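How many thank you cards should we order, and do they have to match the invitations?

Asked by Eglė Paulauskas in Weddings & Stationery

Hi all, I'm hoping somebody has been through this recently because I've been going round in circles for days. We're getting married in October and the invitations are done (hooray!). We went with Jodetti in the end, cream card with dark green letterpress, and I love them so much I nearly didn't want to post any. Now I've got to sort the thank you cards and I'm stuck on two things.

First, how many? We sent invitations to couples and families as one each, so the number of invitations is a lot smaller than the number of guests. Do I order by household, or do I need extra for people who clubbed together on a present? My fiancé's old workmates are definitely going to do one big gift between them and I don't know if they get one card or a card each.

Second, matching. Jodetti will do folded thank you cards in the same green, but letterpress again would eat up what we'd put aside for the cake. My sister says nobody will remember what the invitation looked like by then and I should get flat printed ones from Tosamton, who have a set I quite like with a leafy border. My mum is horrified – she thinks it all has to be one suite or it looks as if we ran out of money. Which we will have!

Also, is it all right to order them before the wedding? Part of me feels it's tempting fate.

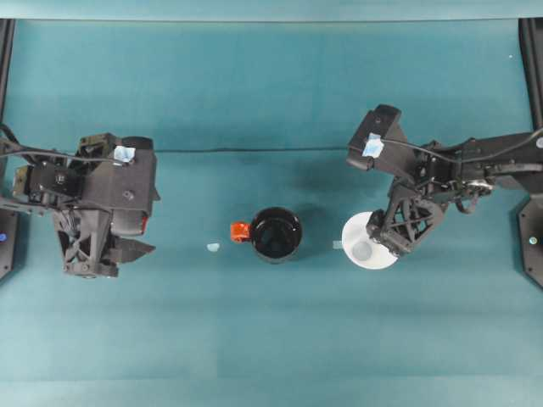 Kazimír Halás: Order by household and then add 18 spare. We did exactly that and had three left at the end. Joint presents, I'd say a card each if they all signed their names, one card if it came from "the office". Definitely order before. You won't feel like choosing fonts when you're back from honeymoon, believe me.

As for matching, we didn't bother. Invitations were navy and silver, thank yous were plain white with our names on the front, and my gran put hers on the mantelpiece just the same.

Eglė Paulauskas: Thanks Kazimír, that's a relief! My mum won't be swayed by your gran but I am.

Maarja Ķēniņš: I'm going to half agree with your mum, sorry. I don't think it needs to be the same printing, but I'd keep one thing the same, and the easiest is the envelope. We had letterpress invitations and digitally printed thank yous, both in the same sage envelopes from Lepik, and people thought they'd come as a set. You can buy the envelopes on their own and they post samples if you ask, so get one and hold it up against your invitation in daylight before you commit. Greens are a nightmare. Ours looked lovely in the kitchen at night and like pea soup in the morning.

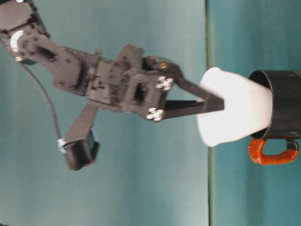

Work table with white cup and black mug.

Other things I wish I'd known. Check what the inside is like, as some folded cards are coated on both sides and a fountain pen just slides about and smudges. Ask for uncoated inside. Don't have a long message printed in there either, you only need "thank you" on the front and a nice big blank space, because you'll be writing something different to your auntie than to the people from work anyway. And if you're changing your name, or only one of you is, or you haven't decided (we hadn't), use first names and it doesn't matter.

Address the envelopes as the replies come in. I did a few each evening with a cup of tea and it never felt like a job. Then all that's left afterwards is the writing, and I kept a list of who gave what in the back of the guest book

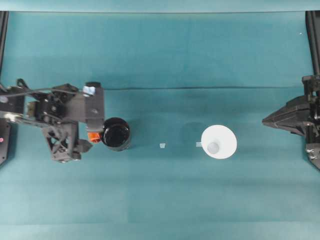
so that I could tick them off as I went. Do write the present down the minute you open it, by the way. We had two lots of towels and I'm still not certain I thanked the right people for the right ones.

Ibsa Nigatu: postcards. cheaper to print and no envelopes

Eglė Paulauskas: Ha, I did look at postcards but some people are giving money and I'd feel funny about the postman reading it. Maarja, I've asked Lepik for a sample of the dark green and the cream. I think I'll go with the Tosamton cards and tell mum about the envelopes first.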